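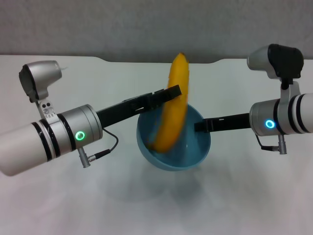 A banana held over a light blue bowl on a white tabletop.

Ollora Guest House, Tikkanen – a two-night stay

10 May 2021

We stayed at Ollora for two nights in April, on the way up the coast. It is a bed and breakfast with 5 rooms in an old two-storey house, a short walk from the Tikkanen ferry wharf. We booked by phone. The website has a booking form but it would not accept our dates, and the owner told us it often plays up with stays that cross the end of a month.

The room

Ours was the Hulon room, upstairs at the back. It has a queen bed, a wardrobe, one armchair and a small desk under the window. The mattress is firm. If you like a soft bed, ask about the front room, which we were told has an older one. Linen was clean and there were spare blankets in the wardrobe, which we used on the second night.

The ensuite is small. The shower has good pressure but takes a while to run hot, and the basin has almost no bench space, so toiletries end up on the windowsill. Towels were changed on the second morning without our asking.

Noise was fine at the back of the house. You hear the early ferry if the window is open. The floorboards in the hallway creak, and we heard other guests coming in on the first night, but it was quiet by ten.

Breakfast

Breakfast is served from 7.30 to 9.30 in the dining room, at one long table or two small ones by the window. There is a cold spread on the sideboard – cereal, yoghurt, stewed rhubarb, fruit, bread for toasting – and one hot dish each day. We had baked eggs the first morning and pancakes the second. The eggs were very good. The pancakes had been sitting a little too long by the time we got down at nine.

Coffee is plunger only. Tea is proper leaf tea in a pot. They asked about allergies when we booked and had oat milk out without being reminded.

If you are catching the early ferry they will leave a packed breakfast in the hall fridge the night before. The couple across from us had one and said it was a decent size.

Location and parking

The walk to the wharf took us 15 minutes with bags, downhill. Coming back is steeper. There is off-street parking for three cars, first in, and we had to park on the road both nights. The Uta Walking Track starts at the end of the street and is worth an afternoon. The nearest place for dinner is the pub, and it stops serving at eight.

Cost

We paid $78 per person per night including breakfast. Single travellers pay a supplement of $33. They take cards, and the full amount is due on arrival. Cancellation is free up to a week ahead.

Worth knowing

The stairs are narrow and there is no lift or ground floor bedroom. Wi-Fi worked well in the dining room and dropped out a few times upstairs. Check-in is from three, but they let us leave our bags in the hall from midday.

We would stay again, in the same room, and get down to breakfast earlier.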